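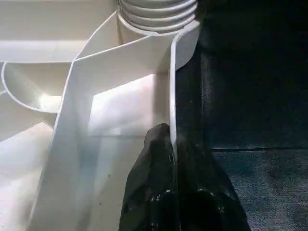 Skekby sheep

The Skekby is a breed of domestic sheep kept for meat, wool and skins. It takes its name from the village of Skekby, where the first recorded flocks grazed the wet upland pasture to the north of the church. The breed is small to medium in size, dark brown at birth and grey-brown when adult, and is found today mainly in the hill parishes between Skekby and Brastcombe. It is classed as a hill breed, although a number of lowland flocks exist.

Origin

The early history of the breed is poorly recorded. Dark-woolled sheep are mentioned in farm accounts from the Skekby district, but the accounts do not say whether they were kept as a separate type or ran with white sheep. The usual view is that the modern Skekby comes from local dark ewes crossed with longer-woolled rams brought in through the market at Brastcombe. A second view holds that the dark colour came in with the rams. Neither has been tested.

For much of its history the breed was kept for its wool, which could be made into undyed cloth. When the price of coloured wool fell, many farms changed to white breeds and the Skekby was left on the poorest ground. By the time a flock book was opened there were 70 breeding ewes that met the standard, spread over a handful of farms.

Description

Mature ewes weigh up to 55 kg and rams up to 70 kg. The face and legs are free of wool and covered in short, glossy dark hair. Rams may be horned or polled; ewes are always polled. The ears are short and carried level. White markings are allowed on the crown of the head and the tip of the tail, but a sheep with white on the body cannot be entered in the flock book.

Lambs are born a very dark brown. The tips of the fleece fade to a rusty shade in the first summer, and the wool nearer the skin turns grey as the animal ages. Skins from older sheep are therefore lighter and more mixed in colour than lamb skins.
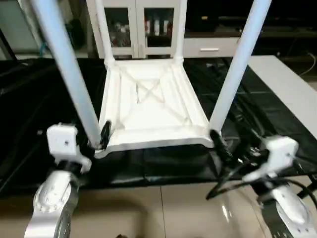

The fleece is dense, with a staple of 8 to 12 cm, and weighs up to 2.5 kg in a ewe. It is springy to handle and contains few coarse fibres, except on the britch. Fleeces from wet ground tend to felt along the back and are worth less to hand spinners.

Husbandry

Skekby ewes are usually lambed outdoors in April. Flocks kept on lower ground may lamb earlier, and some breeders who sell show stock house their ewes from January. Single lambs are normal on the hill and twins are common on better grass. Ewes are good mothers but can be hard to gather, and flocks are generally moved with two dogs.

The breed stands up well to foot rot. It does less well on rich lowland grazing, where the sheep put on fat quickly. Lambs grow slowly and are seldom ready for slaughter before seven months. Many are kept through the winter and sold as hogget.

Products

The meat is dark and fine-grained, with a stronger taste than that of most commercial lamb. Carcasses are small, and most are sold direct from the farm or through butchers in Brastcombe.

Wool is sold as whole fleeces, as washed tops and as knitting yarn. The Vostow mill spins it in two natural shades, sorted by hand before scouring. Yarn from first shearings is softer and is kept separate.

Skins are salted on the day of slaughter and sent for tanning. Both bark and mineral tanning are used. Bark-tanned skins have a brown leather side and are stiffer at first, while mineral-tanned skins are paler and easier to wash. The wool is normally combed and trimmed to an even length of 30 mm for rugs, or left long for throws.

Status

At the flock book return dated 1/2/19 the breed had roughly 2000 registered ewes in 100 flocks. Most flocks are small, and a large share of the rams in use descend from three old lines. Breeders are asked not to use one ram for more than two seasons in the same flock.

A small group of ewes was exported to Solís, where they have been crossed with local sheep. The crosses are not eligible for registration.

See also

Brastcombe wool market
Coloured sheep
Hogget
Vostow mill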